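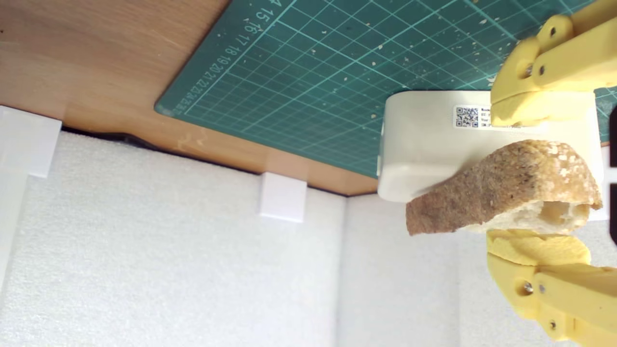
Bread held between the padded fingertips, with the cutting mat underneath.

Good Practice for Arms That Handle Food on a Bench

By Faustino Espinoza. Last revised 16th December.

These are the bench rules we use at Wenalell for small printed arms. They cover bread and other dry food only. Read all the steps before you switch anything on.

1. Clear the reach area. Move the arm by hand through its full swing with the power off. Anything it touches gets moved or taped down.

2. Brush off the mat. Crumbs collect on it quickly and get into the finger joints. Use a dry brush, then a damp cloth.

3. Check the fingers. Tighten any loose screws in the links. Printed parts have fine ridges that hold dirt, so food from the bench is not for eating afterward. Bin it.

4. Set the grip. Start at the lowest force that lifts the piece. We begin at 400 on the Muser controller scale and go up in steps of 30. Stop when the crust starts to give.

5. Tie back the wires. Leave enough slack at each joint for a full bend, and keep every loop away from the toaster slots. Cut the tails off the cable ties.

6. Unplug the toaster for all practice runs. The fingers work very close to the slot and the heating elements. Live runs need a second person within reach of the stop switch.

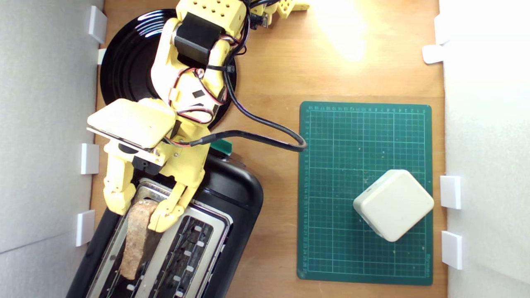
7. Write up the run. Put down the grip setting, the type of bread and any drops or jams. Our log had 1,301 entries by July, and the drops were the part we used most.

8. Power down the arm first, then wipe the fingertips.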